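Workshop > Members > Interviews

Two grippers and a tennis ball
Jul 8, 2019

Liette Bergeron started building hand-held grippers in November, at a bench in the Deltimley shared workshop. She had wanted a robot arm. She priced one, came in at 800 dollars over what she had saved, and decided to make the hand first.

"The arm can wait," she says. "If the fingers are no good, the arm is no good either. So I hold them myself and find out."

The fingers are chunky blocks with flat inner faces. She is on her third set. The first was too narrow and the second flexed when she squeezed. Kamarul Raju, who shares the bench, talked her into making them thicker.

"I wanted something slim that looked nice," she says. "Kamarul said make it ugly and see if it holds. He was right about that."
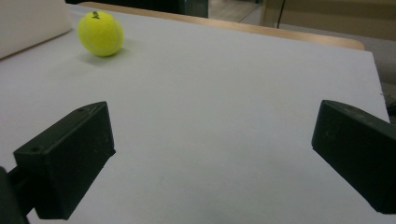 Most of her practice is with a tennis ball. She tried a wooden block before that and found it too easy, as any two flat surfaces will hold a block. A ball rolls off if one finger touches it early.

"You come in slow, you get both sides level, then you close," she says. "When I rush, I chase it across the table. I have done 27 tries in one evening and been happy with maybe half."

She keeps a notebook of the tries, with the date, the finger set and what went wrong. Anisa Goh, who runs the electronics nights, has been going through it with her to decide where a pressure sensor should go. Goh favors the fingertip. Bergeron would put it lower down, where the wire is shorter. They have not settled it.

The project is called Pirkero. The name came from a box of old parts she bought at a yard sale, and she has kept it on the label of every version since. 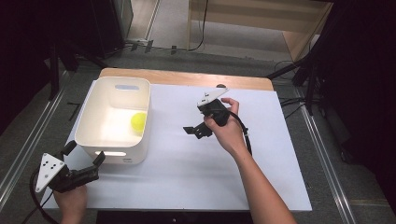 The second gripper was harder to build than the first. Bergeron had assumed she could copy the parts and be done in a weekend, and it took her most of a month to get the pair to open by the same amount. She works with one in each hand now, and the job she sets herself is moving the ball in and out of a bin. The white plastic one with the slot handles has rounded corners, and a ball lying up against the inner wall is the case she likes least. "There's no room for the far finger," she says. "You have to nudge it out first with one hand and pick it up with the other." Each gripper also has a white triangular plate, one with small black dots on it. She redrew the mount for that plate twice before it stopped working loose.

Cables are her main complaint. She would like to get rid of them by the end of the year, but batteries add weight and her wrists are tired after an hour as it is.

Asked what she would tell someone starting out, she thinks for a while. "Buy more screws than you need. And write down which set of fingers you had on."

Contact the workshop | Copyright Deltimley | Back to top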